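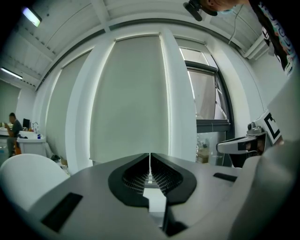

Progress report to Sustidholm, period ending April
Project: Household water hardness survey, Toledo
Prepared by: Felista Kombo, Briltatik

1. Status
Sampling is complete in four of the six supply districts. The remaining two were held back while the utility flushed its mains, and collection there resumes next month. The target of 1000 samples is unchanged.

2. Results to date
Hardness values in the northern districts are consistent with the utility's own records. In the river district, 41 samples were rejected for missing collection times. Replacement bottles have been sent to those households. No values from rejected samples are included in the working dataset.

3. Methods
Titration follows the protocol approved at the start of the grant. Dirceu Figueiredo has revised the bottle label so that collection time is entered before the address. Duplicate analysis is done by Triltik, whose turnaround has slipped from four days to six.

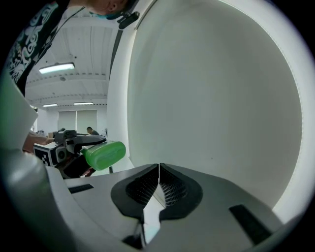 Gripper with textured finger pads, nearly closed.

4. Budget
Spending is within plan except for courier costs, which are over the line as a result of the replacement bottles. We ask to move the difference from the printing line, where funds remain.

5. Next period
Finish collection in the two outstanding districts. Close out duplicates with Triltik. Send draft district tables to Sustidholm for comment before the household letters are printed.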